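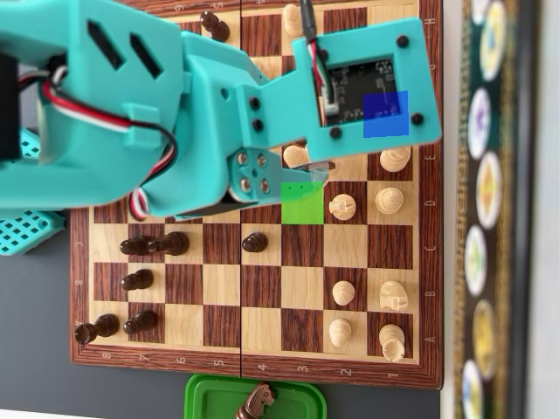 What is the Drellia Student Robotics Program?

Drellia is an extracurricular program in which students learn to program and operate a robot arm through the game of chess. It is offered by the Skutwood School of Technology and is open to all enrolled students in good standing.

Programs > Student Activities > Drellia > Frequently Asked Questions

12th December
By Henk Dijkstra, Program Coordinator

Is prior experience required?

No. Applicants should be comfortable using a computer and willing to attend regularly. Knowledge of chess is helpful but is not considered in admission.

How large is the program?

Enrollment is limited to 20 students, who work in teams of 5. Teams are assigned by the coordinator and remain together until the close of the program in July.

What do teams work on?

Each team writes and tests software that directs the arm to grip and move wooden chess pieces. Assignments include pieces that are lying on their sides as well as pieces that are standing.

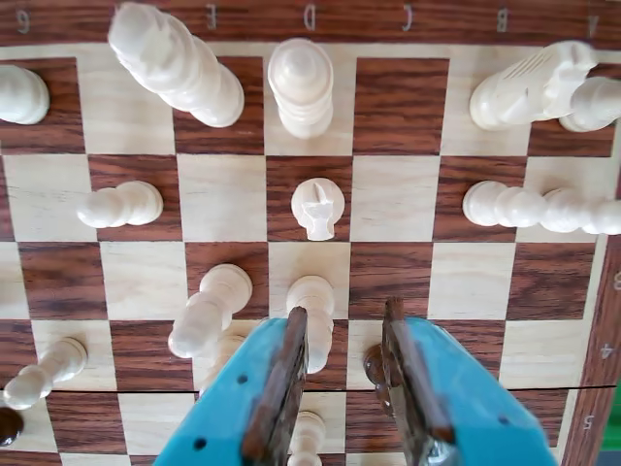 How are students evaluated?

Teams submit a written log and give one demonstration before the faculty. No letter grade is awarded. Students who attend at least 78 percent of sessions receive a certificate of completion.

May students take part in outside competitions?

Teams may enter the Gavomton Open with the written approval of the coordinator. Entry forms must be signed by a parent or guardian if the student is a minor.

Who owns the code that students write?

Students retain ownership of their work. The School asks that a copy be placed in Lis, the shared program archive, for use by later teams.

How does a student withdraw?

A withdrawal form must be submitted to the Student Activities Office. The place is then offered to the next applicant on the waiting list.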